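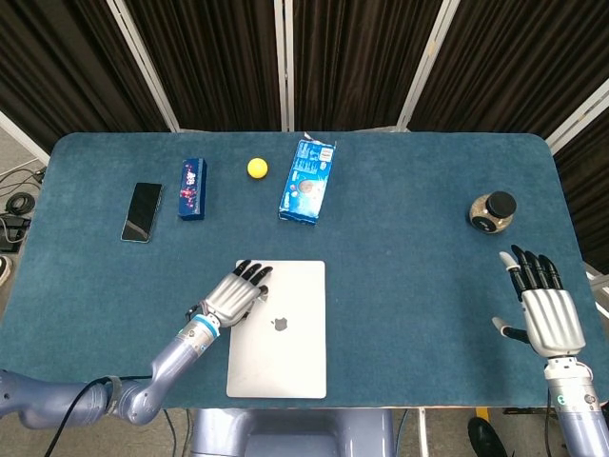

Visit report: Brasiteo two-arm demonstration, Dunbar

Home | Visits | Suppliers | Reports | Contact

I went to the Brasiteo open day at Dunbar on 13/07/2023 to see the Peten, their two-armed robot for sorting and packing work. Hastovau is looking at it for the returns bench, where people send back mixed items in one parcel and someone has to decide what goes where.

Sawsan Sfeir ran the session. Some 30 visitors had signed up, and we went through in small groups. The robot works at a carpeted table with household goods on it: a phone, a jar with a screw lid, a yellow ball, a snack packet, a small carton and a closed Apple laptop. I was glad to see ordinary things used. At the last fair I went to, every supplier had brought the same foam cubes.

The hands have proper fingers, which was my main reason for going. Our current machine uses suction cups and cannot manage soft packs at all. The laptop is a fair test of the two hands together, as it is wide and flat and sits close to the table. Sfeir said flat items are still the hardest thing they ask it to do, and that a customer should expect to spend time on them during set-up.

I asked about rates. Brasiteo quotes 267 items an hour for mixed goods, measured at their own site. They would not give a figure for fragile items. The carpet top is part of the kit and can be swapped for a rubber one.

The lease is 400 pounds a week, with training for 2 operators included. Spare fingertips are extra. Miyuki Imai from our stores team asked who pays if a fingertip wears out early, and was told it depends on the contract. We should get that in writing.

The cables need thought. Our bench backs on to a walkway, so they would have to be covered or run overhead.

A trial unit could come to us in September. I would take it, provided we can use our own returns and keep the timings ourselves. Imai has the price list and the floor plan if anyone wants a copy.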